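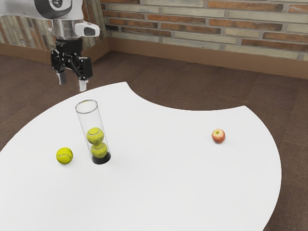
Ticket 969 – liftgate stops halfway up, pump keeps running

Opened by Iona Gunn, Saturday, 7:40 a.m.

Hi folks, I've got a Truveck liftgate on the back of my three-quarter-ton pickup and it's driving me a little nuts. It goes up fine with nothing on it. Put 300 pounds of feed on there and it climbs to bumper height, groans, and just sits while the pump motor whirs away. Comes down okay. I've topped off the reservoir (with the gate lowered, like the sticker says) and I don't see any puddles under the truck. Battery is from last fall. Is my pump shot? I really hope not, I've got deliveries all next week!

Reply from Ridwan Goh, Hendine parts desk

Hi Iona, please don't order a pump yet. Could you put a meter across the motor stud and the pump ground while it's stalled with the load on, and tell me what you get? Also, did you or anyone else touch the relief valve? It's the hex cap next to the fill plug.

Iona Gunn

Okay, borrowed a meter from my neighbor. It says 12.1 with the pump running and the gate stuck, so I guess that's fine? Nobody has touched the cap that I know of, but I bought the truck used and there are wrench marks on it.

Ridwan Goh

12.1 is plenty, so your cables and battery are off the hook. Wrench marks make me suspicious. With the gate all the way down and the key off, take the cap out and look at the spring and the little ball under it. Catch the oil in a clean cup, and don't lose the ball – it rolls forever.

Iona Gunn

Well, I found something. The spring is fine but there was a curl of what looks like old thread tape sitting right on the seat, so the ball couldn't close. I picked it out with a toothpick, wiped everything down, put it back together with the same number of turns on the screw, and ran it up and down 4 times empty to work the air out. Then I loaded the same feed and up it went, all the way, no groaning! I am so relieved.

One more thing, should I change the oil now? It looked kind of brown.

Ridwan Goh

Great news! Yes, please drain and refill, and rinse the pickup screen while you're in there. If there was one piece of tape, there may be more. Use the oil listed inside the pump cover and skip the tape on the fittings this time. I'd check the hose ends again after 60 lifts. I'm leaving the ticket open until you've done a day of deliveries.

Iona Gunn

Full day done, no trouble at all. Screen had two more bits of tape in it. You can close this one, thanks a bunch.

Status: closed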